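Sendlow Adds Drop-Off Point for Clear Plastic Film

December
By Eylül Sönmez
Print | E-mail

Sendlow has opened a collection point for clear packing film at its Mikov warehouse, the company said. Film from parcels and pallets is accepted there in tied bags. Cardboard, foam and paper tape go to the existing bays at the rear of the building.

The film is sorted by hand, bagged again and pressed into bales. Each bale weighs 399 kilograms and is held under cover until a truckload of 33 is ready. Colored film is baled separately and sells at a lower price.
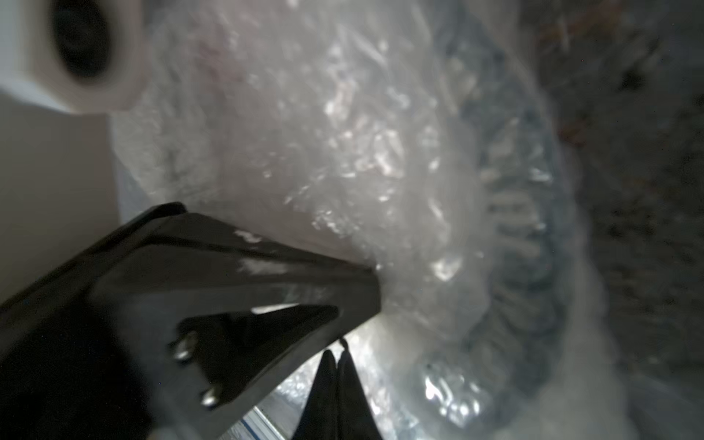 Crumpled clear plastic in a large translucent bag.

Labels are the main source of rejected material, according to site manager Gus Kapoor. "Cut the label out and the rest of the sheet is fine," he said. "Leave it on and we have to pull the whole piece."

Businesses may bring up to 1000 liters per visit without booking. Larger loads — up to 4000 liters — need a slot, arranged at the gate office. Households can use the point free of charge until 6 p.m.

Comments (4) | Shares (12)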